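Surfaces and Their Alibis
Handout for Week 3: Pretending to Be Brick

Reading: course packet, pages 212 to 234. The chapter on painted marble is long and the author is in love with it. Skim where you must.

1. Where we left off

Last week we looked at wood pretending to be better wood. A painter with a comb and a steady wrist could turn a pine door into oak, and plenty of people paid for it knowing exactly what they were getting. Keep that in mind. Very few imitation materials were sold as a trick on the buyer. The trick, if there was one, was on the buyer's guests.

Brick is an odd thing to fake. It was cheap in many places, and in some towns people plastered over it so the neighbors wouldn't know. For brick to be worth copying, it first had to become charming. That took old factories, then artists who couldn't afford anything else, then people who could afford the artists' rent several times over.

2. Three ways to get the look

Brick slips: thin slices of fired clay, glued up and pointed with mortar. Purists complain, but it is brick, just not very much of it.

Molded panels: the trouble is at the corners, where a pattern meant to look heavy has to stop somewhere.

Printed paper or vinyl: the cheapest and the lightest. It gives you color and joint lines and leaves depth to the viewer's good nature.

Paper has one weakness that masonry doesn't. A brick course is supposed to be level, and the eye is very good at noticing when it isn't. Any ripple in the sheet becomes a ripple in the "wall," and you get bricks with a tide.

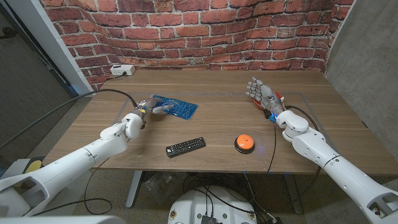 Declan Staniforth wrote back on the draft of these notes that I was being unfair to paper, and that a floral print with a bubble in it looks just as bad. I don't agree. A rose can lean. His larger point stands, though: we judge a fake by the rules of the thing it copies, and flowers have looser rules.

3. The catalog problem

Two trade catalogs are on reserve. The Harnel runs to 334 patterns, and the brick ones have names like "Foundry Dusk." The Zistix is shorter and gives you numbers only; pattern 627 is a brick so orange that I suspect a printing accident somebody decided to keep. Look at how each one draws the mortar. Pale joints make a wall look newer and flatter, while dark ones do half the work of a shadow.

4. Mixed company

Imitations are seldom alone. Once a room has one, others drift in, and soon brick is standing next to concrete in a way no builder would have planned. Vakulenko (in the packet) calls this "the sampler effect" and is against it. I find it restful, like a buffet.

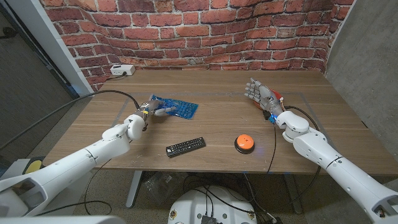
Fig. 2. Brick-pattern covering next to a concrete-textured wall.

5. For discussion

Is a printed brick wall lying if everyone in the room knows? Does your answer change if it is printed well?

Find one imitation surface in the building and bring a rubbing or a sketch. The lobby ceiling has been done every year since I started, so please pick something else.

The Clesside sample box will be out at the front table before class. Put the samples back in order, facing up.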